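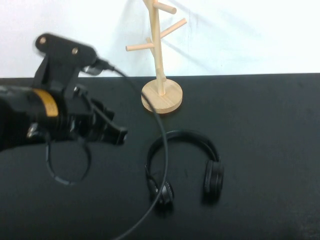 Cómo lavar y guardar las telas aéreas en casa

Me escribís mucho por las telas, sobre todo al llegar febrero, cuando las mallas de invierno ya han soltado toda la pelusa que tenían que soltar y la resina se ha ido quedando pegada a la altura de las manos. Así que voy a contaros cómo lo hago yo, que llevo ya unos cuantos juegos gastados (y uno estropeado por pura impaciencia, el verde, que todavía me duele).

Antes de mojar nada, desmontad la tela del ocho y extendedla por tramos sobre la cama o sobre una sábana limpia en el suelo. Pasad la mano despacio, con la palma abierta, y mirad cada trozo a contraluz. Un enganche pequeño se nota antes con los dedos que con los ojos. Si encontráis un agujero, por chiquitín que sea, marcadlo con un hilo de color y enseñádselo a vuestra profesora antes de volver a subir. Las telas de colgarse no se zurcen en casa, ni con puntada elástica ni con el truco de la abuela. La tela vieja, eso sí, da para unas bolsas estupendas.

La resina seca se quita mejor en seco. Yo froto la tela contra sí misma, como si lavara un calcetín a mano, y luego la sacudo en el balcón. Sale un polvillo blanquecino que conviene no respirar mucho. Si queda algún pegote duro, un poco de jabón neutro con la yema del dedo y a esperar un rato mientras se hace el café. Nada de alcohol, nada de quitamanchas y, por favor, nada de lejía!

Para la lavadora uso una funda de almohada grande con cremallera. Hay quien hace una trenza de cadeneta con toda la tela para que no se líe, y es buena idea si la vuestra es larga. Programa delicado, agua fría, centrifugado suave y la mitad del detergente que pondríais para la ropa. El suavizante ni olerlo: deja la tela resbaladiza y luego una hace la llave de pie y se va para abajo como por un tobogán. Si vuestra lavadora es de las pequeñas, lavad la tela sola. La mía mide 14 metros y llena el tambor más de lo que parece.

El secado es lo que más pereza da. A la secadora no va. Yo la paso en zigzag por las cuerdas del tendedero, a la sombra, y le doy la vuelta a media tarde. En un piso sin balcón sirve el hueco de las puertas, con la tela echada por encima de 3 o 4, aunque durante una noche entera no se pueda cerrar ni la del baño. Repasad antes que no haya astillas en el canto de la madera, que de ahí me vino a mí lo de la verde.

Elis Yorath, con quien compartí armario de material dos inviernos, guardaba las suyas en un saco de algodón con una etiqueta cosida: color, largo y mes del último lavado. Le copié la costumbre sin ningún disimulo. El saco mejor de algodón que de plástico, y los mosquetones y el ocho en otra bolsita aparte, con la cinta de anclaje bien enrollada. Yo aprovecho los saquitos en que venían las sábanas, que tienen el tamaño justo.

Las piezas metálicas no se lavan con la tela. Un paño apenas húmedo, otro seco detrás, y comprobar que el cierre del mosquetón gira y vuelve solo a su sitio. Si rasca, o si alguna pieza se ha caído desde arriba, apartadla y preguntad a quien lleve el montaje en vuestra sala.

Y antes de meter la tela en el saco, tocadla por el centro del rollo, que es donde se queda la humedad. Si la notáis fresquita, otra noche en las puertas.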